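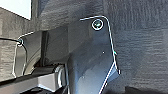 Posted by Radek Vaněk in Manipulation and Learning – 3 replies, 159 views

Does the gripper in the wrist view help or hurt a learned grasp policy?

I'm trying to repeat a result from the Surkemora write-up and I can't get the same numbers. They trained a grasp policy on wrist camera images only, 200 demonstrations, and reported that masking out the gripper made it worse. I get the opposite. With the mask on, my policy closes at the right moment more often than without it.

My wrist camera sits close in, so the big finger takes up the center and right of the image. There's a bright line along the edge of the plate, and the screw head near the top has a white ring of glare on it. The smaller bracket and its cable are on the left. What's left over is mostly gray texture, plus a patch in the upper left that is blown out to white.

I fill the masked area with flat gray. Same network size as theirs, same crop. Has anyone else tried this?

Heiðrún Mogensen
Yes, we ran it both ways at Ademside. The result depends on whether the policy gets the finger opening as a separate input. The Surkemora policy had images and nothing else, so the finger pixels were its only way to know how far the gripper was open. Take those away and it has to guess. If you are feeding in the joint reading, the mask costs you very little and it removes glare that the network can latch onto.

Try these before you decide their result is wrong:

Drop the finger opening from your inputs and train again with the mask on. I would expect it to get worse.

Leave the mask off and vary the brightness during training. For us that closed most of the gap.

Check that the mask moves with the finger. A fixed mask cut from one position will either leave a strip of metal showing or cover part of the object when the gripper opens.

Also run more than one seed. We saw a spread of 18 points between seeds on the same data, so a single run each way doesn't tell you much.

unolthorpe_lab
Just move the camera back. Less finger, no problem.

vanloon_m
Moving it back changes the whole data set, so he'd have to record all the demonstrations again. I'd go with the brightness suggestion first. I would also lower the exposure if you do record more, as nothing can be recovered from the part that is already white.

Radek Vaněk
Thanks. I am feeding in the finger opening – I had missed that they weren't. Training without it now, three seeds each way.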